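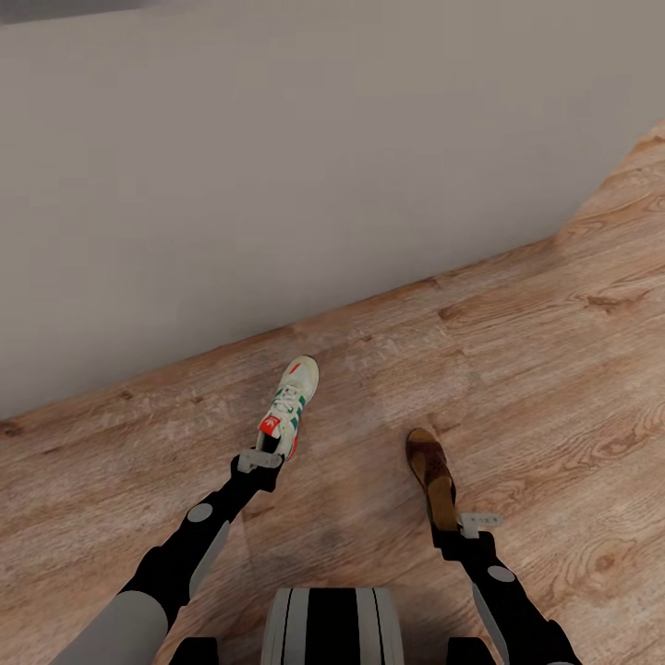 Does a stop at the Hurel control post reset the journey clock for sheep?

It resets the clock only where every animal on the vehicle has been unloaded, watered, fed and rested for a full 24 hours, and where the post has entered both the arrival and the departure in the journey log. A stop with the animals left on board is a break within the same journey and is added to the total.

The question has come up off-list several times since we circulated the Dasbridge papers, so I am putting the reply on the list where it can be found again. What follows concerns sheep only. Calves and pigs were on different schedules and their logs are still being read.

1. What we hold

The Dasbridge bundle runs to 44 pages. It consists of journey logs, the loading declarations that go with them, and the veterinary sheets filled in at the quay. There are 7 consignments in it. All were loaded inland, rested or supposedly rested at Hurel, and then driven on to Dasbridge for the ferry. The largest was 1028 sheep, moved in several lorries under one reference.

The logs are photocopies of carbon copies. Section 4 is the worst affected, and that is where the control post is meant to record its times. In two of the consignments I can read the hour of arrival and not the hour of departure. I have left those two out of everything below.

2. How the time is measured

Time starts when the first animal is loaded. It does not start when the lorry leaves the yard. The distinction matters for the large consignment, where loading began before 6 in the morning and the first lorry did not pull out until after 9. The haulier's summary sheet gives the later time. The declaration signed by the loading supervisor gives the earlier one. If the earlier time is used, the leg to Hurel goes over the limit. If the later one is used, it does not.

Time spent waiting at the quay is journey time. So is time on the weighbridge, time in a queue at the gate, and time spent stationary while paperwork is corrected. The quay sheets mark this as "standing" and leave it out of the running total. I have put it back in.

3. What counts as unloaded

The post has to put all the animals into pens with bedding, water and feed. Opening the rear ramp and running a hose to the drinkers does not meet this. Taking off the top deck and leaving the lower decks in place does not meet it either, although one of the logs has "part unloaded" written in and a rest period claimed against it.

A practical check is the pen sheet. Hurel issues one for each pen, with the number in and the number out. If the pen sheets do not add up to the number on the loading declaration, some of the animals were somewhere else. For one consignment we have no pen sheets at all. They may exist and may not have been copied. I have written to ask.

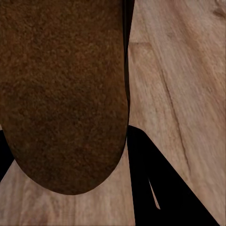 Mansilla group wrote earlier:

> We are not convinced the reset point is the strongest one to
> lead with. At our end the inspectors accept whatever the
> control post has stamped, and they will not look behind the
> stamp. We tried in April with a load of ewes and were told
> that the time of unloading was a matter for the post.
>
> The drinkers seem to us a better case. On the vehicles we
> have been able to look at, the nipples were of the type
> fitted for pigs, and unweaned or badly stressed lambs do not
> work them. If the drinkers cannot be used, then the water
> stop on board never happened in any useful sense, stamp or
> no stamp.
>
> Could somebody also say whether the Dasbridge logs give
> temperatures? Ours have the column but it is always blank.

Taking these in order.

On the stamp: I accept that a stamp is normally taken at face value. The position at Dasbridge differs in one respect. The quay vet records the condition of the bedding and the fill of the animals on arrival, and for two of the readable consignments the entries are "soiled, wet" and "hollow". Those entries are hard to square with a full rest and a change of bedding a few hours up the road. They come from an official source and they were made on the day. I would put them beside the stamp and ask which is right.

On the drinkers: agreed that this should go in. My difficulty is evidence. The Dasbridge papers give the vehicle approval numbers but say nothing about drinker type. The approval files are held where the vehicle is registered, and a request has to go there. If the Mansilla group still has its notes on make and fitting height, please send them to the Weris office with the approval numbers, and I will match them against ours. I would expect some overlap, as the same haulier appears on both routes.

On temperatures: the column is filled in for most legs, but with a single reading, taken at loading. There is nothing for the afternoon and nothing for the quay. The vehicles are required to carry recorders, so the data should exist on the unit even where it was never printed. It is kept for a limited period. Anyone making a request should make it now and ask for the file itself, as a printed summary can leave out the peaks.

4. Wording for complaints

Please avoid "illegal journey" in letters to the port. Give the consignment reference, the time of first loading, the times at the post, the time of arrival on the quay, and the difference between the total and the limit. State which document each time came from. Almost all the replies we have had so far turned on a time we had quoted without a source.
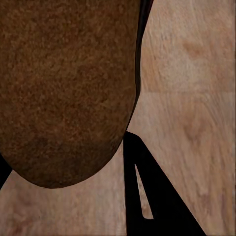 Attachment 3: rounded brown object with a speckled surface.

5. Outstanding

Pen sheets from Hurel, requested. Legible copies of section 4 for the two consignments left out above, requested. Recorder files, not yet requested for any vehicle. Drinker notes from Mansilla, see above.

Please reply to the list and trim the quoted text. If you are sending scans, send them to the office address, as the list strips anything large.

Weris office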